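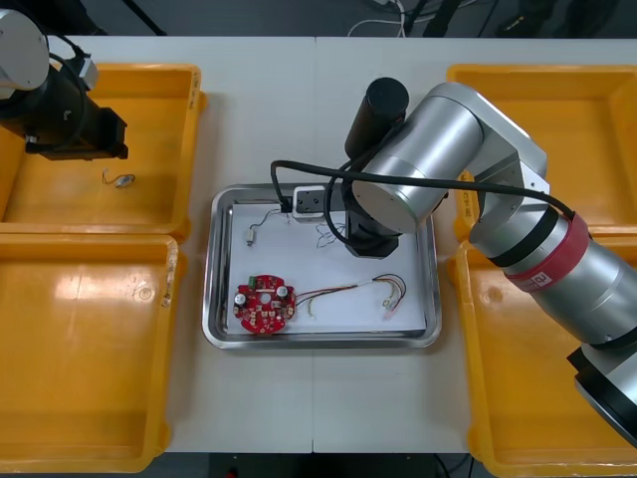
Hạnh Võ wrote back to say that a label is a label, and could I please keep it under 35 minutes. I can. Read this out, wait for the laugh, move on if there isn't one.

Start with Kaijage. Their stock list had 3351 entries when I first saw it, and seven of them were called "misc". One was called "misc (new)". It was older than the others.

Ask the room who has a drawer called "bits" at home. Hands up. Put mine up too.

Main point: people label for the day they put a thing away. The person looking for it turns up in August, in a hurry, and calls it something else. Washers went under R at Kimby because the man who filed them thought of them as rings. He was very happy there for years – then he retired.
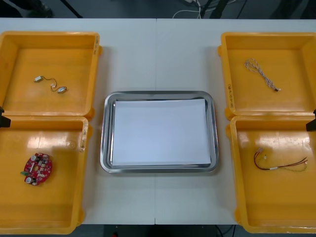
Yellow bins, steel tray, paper.

Next, the Vevus story. They bought a label printer and labelled the label printer. Pause. Then they labelled nearly 38 shelves by supplier, and changed supplier. Don't name the manager, she may be in the audience.

If time is short, skip the bit on colour codes. If it isn't, mention that green meant "checked" upstairs and "scrap" downstairs, and that both floors shared a lift.
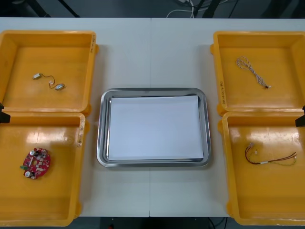

Then get them to try it. Pairs, one object from a pocket or bag, each writes down the name they'd search for. Compare. Keys are dull, so steer them off keys. Ikhsan Majimbun has the spare pens.

Questions. Someone will ask about barcodes. Say yes, barcodes are fine, and ask what they called the folder they keep the codes in.

Slides go to Vumamby by 20th July, file name to be agreed.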